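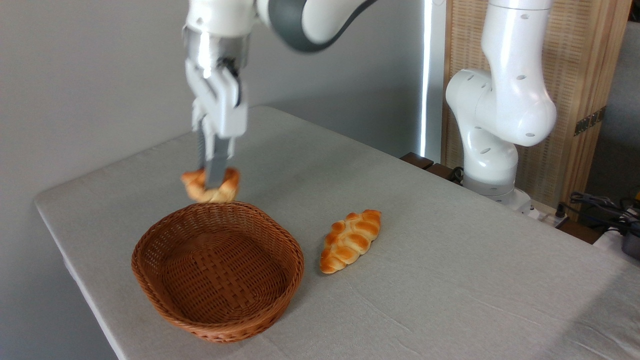 협동작업 운영지침 제7조(파지 및 투하) 개정안에 대한 의견을 요청드립니다. 현행 조문은 "대상물을 안정적으로 파지하여 용기 내에 적재한다"고만 되어 있어 현장마다 해석이 다르고, 지난 4월 점검에서도 동일한 작업을 두고 점검자별로 판정이 엇갈린 바 있습니다. 개정안은 파지 위치, 용기 테두리와의 여유 높이, 유휴 팔의 대기 자세를 각각 별도 항으로 규정하는 것을 골자로 합니다. 땋은 빵을 바구니에 담는 작업의 경우 그리퍼가 빵의 가운데를 잡고 양 끝이 좌우로 나오게 되는데, 빵이 바구니의 먼 쪽 테두리 바로 위에 있는 시점에서 이를 적합으로 볼 것인지가 현행 조문만으로는 판단되지 않습니다. 의견은 본 게시글에 답글로 남겨 주시기 바랍니다.

작성자: 지침관리_Orkolo
작성일: 2019년 6월 1일
분류: 운영지침 / 개정 의견수렴

답글 1
작성자: hadi_moussa

Plasutow 시험실의 Hadi Moussa입니다. 개정 취지에 동의합니다. 다만 제2항의 "대상물의 중앙부를 파지한다"는 문구는 재검토가 필요합니다. 길이가 긴 대상물은 중앙 파지가 원칙이나, 땋은 빵은 마디마다 굵기가 달라 기하학적 중앙과 무게중심이 일치하지 않을 수 있습니다. "무게중심에 인접한 부위"로 수정할 것을 제안합니다.

여유 높이에 대해서는 테두리 최상단을 기준으로 삼되, 대상물의 가장 낮은 지점에서 측정하도록 명시하여 주시기 바랍니다. 손가락 끝에서 측정하는 시험실과 대상물 하단에서 측정하는 시험실이 혼재하고 있습니다.

답글 2
작성자: 현장품질담당

무게중심 기준에는 반대 의견을 제출합니다. 작업자는 무게중심을 눈으로 확인할 수 없으며, 점검자도 마찬가지입니다. 점검표에 기재되는 항목은 육안으로 판정 가능한 것이어야 합니다. 중앙부로 두고, 허용 범위를 부속서에서 대상물 종류별로 정하는 편이 타당하다고 사료됩니다.

측정 기준점에 관한 의견에는 이견이 없습니다.

답글 3
작성자: e.kanaan

Rilia 공정의 점검을 담당하는 Elias Kanaan입니다. 두 가지를 말씀드립니다.

첫째, 테두리 위에서의 정지와 투하는 구분되어야 합니다. 테두리 부근을 통과하는 자세는 이동 경로의 일부이므로 그 자체로 부적합 판정을 할 수 없습니다. 정지 화면 한 장으로는 이동 중인지 투하 직전인지도 알 수 없습니다. 판정 대상은 손가락이 열리는 시점의 위치로 한정하여야 합니다. 당 공정의 점검 기록 2614건을 재분류한 결과, 판정이 엇갈린 사례의 상당수가 이 구분이 없어 발생한 것이었습니다.

둘째, 개정안 제4항의 "유휴 팔은 작업 영역 밖에 위치한다"에서 작업 영역의 정의가 누락되어 있습니다. 게시된 사진처럼 두 번째 팔이 작업대 뒤편 오른쪽 모서리에 설치되고 접힌 자세로 서 있는 경우, 밑동이 작업대에 인접하므로 엄격히 해석하면 항상 위반이 됩니다.

답글 4
작성자: 지침관리_Orkolo

검토 의견에 감사드립니다. 제4항은 다음과 같이 수정하는 방안을 검토하겠습니다.

"유휴 팔은 접힌 자세로 대기하며, 그 어느 부분도 가동 중인 팔의 이동 경로 및 용기 상부에 위치하여서는 아니 된다."

설치 위치는 본 조의 규율 대상이 아니며 제5조(배치)를 따릅니다.

답글 5
작성자: hadi_moussa

수정 문안에 동의합니다. 아울러 위 Kanaan 점검관의 첫째 의견을 반영하려면 투하 시점의 정의 규정도 신설되어야 합니다. "양 손가락 중 어느 하나가 대상물에서 이격되기 시작하는 시점"을 제안드립니다.

답글 6
작성자: 배선안전_Hijazi

조문 범위를 벗어나는 사안일 수 있으나 제5조와 관련하여 의견을 드립니다. 멀티탭이 작업대 뒤쪽 모서리에 있고, 작업대 너머 오른쪽 아래에는 검은 케이블이 엉켜 있습니다. Hijazi 현장의 내부 기준으로는 멀티탭을 작업대 상면에 두지 않으며, 케이블은 묶음 처리 후 고정하도록 하고 있습니다. 파지 조항만 세분화하고 배선은 "적절히 정리한다"로 존치하는 것은 균형에 맞지 않습니다.

답글 7
작성자: 현장품질담당

배선 기준의 강화 필요성은 인정하나, 금번 개정에 포함하는 것에는 반대합니다. 제7조 개정은 이미 두 차례 연기되었습니다. 제5조까지 동시에 개정할 경우 전 현장의 배치도를 다시 제출받아야 하며, 당 부서 관할만 하더라도 작업대가 12개소입니다.

답글 8
작성자: 배선안전_Hijazi

배치도 재제출은 신규 설치분에만 적용하고 기존 작업대에는 유예기간을 두면 됩니다. 연기를 이유로 안전 관련 항목을 제외하는 것은 수용하기 어렵습니다. 별도 안건으로 처리하더라도 접수 번호는 금번에 부여하여 주시기 바랍니다.

답글 9
작성자: e.kanaan

별도 안건 처리에 찬성합니다. 추가로, 작업대 덮개천에 관한 규정이 없습니다. 회색 천을 씌우고 작업하는 현장에서는 주름으로 인하여 빵의 놓인 높이가 달라질 수 있으므로, 천의 고정 여부를 작업 전 확인 항목에 포함하여 주시기 바랍니다. 천을 사용하지 말자는 취지는 아닙니다. 당 공정에서는 거의 2000회의 반복 작업마다 천을 교체하고 있으며, 교체 주기까지 지침으로 정할 필요는 없다고 봅니다.

답글 10
작성자: 현장품질담당

덮개천 확인 항목은 점검표 서식의 변경만으로 가능하므로 찬성합니다. 무게중심 기준에 대한 반대 의견은 유지합니다.

답글 11
작성자: 지침관리_Orkolo

현재까지의 의견을 다음과 같이 정리하여 개정안 제2판에 반영합니다.

제2항(파지 위치): 중앙부와 무게중심 문안을 병기하여 표결에 부칩니다.
제3항(여유 높이): 용기 테두리 최상단과 대상물 최하단 사이의 거리로 정의합니다.
제4항(유휴 팔): 답글 4의 수정 문안을 채택합니다.
신설(투하 시점): 답글 5의 정의를 채택합니다.
점검표: 덮개천 고정 확인란을 추가합니다.
제5조(배선): 별도 안건으로 접수하며, 접수 번호는 담당자에게 개별 통지합니다.

제2항에 대한 표결 자료로 사용할 대상물별 파지 위치 예시를 보유한 현장은 본 게시판 자료실에 등록하여 주시기 바랍니다.

답글 12
작성자: hadi_moussa

Plasutow 시험실의 예시를 자료실에 등록하였습니다. 땋은 빵의 경우 마디 번호를 기준으로 파지 위치를 표기하였으니, 육안 판정이 곤란하다는 의견과 관련하여 참고하여 주시기 바랍니다.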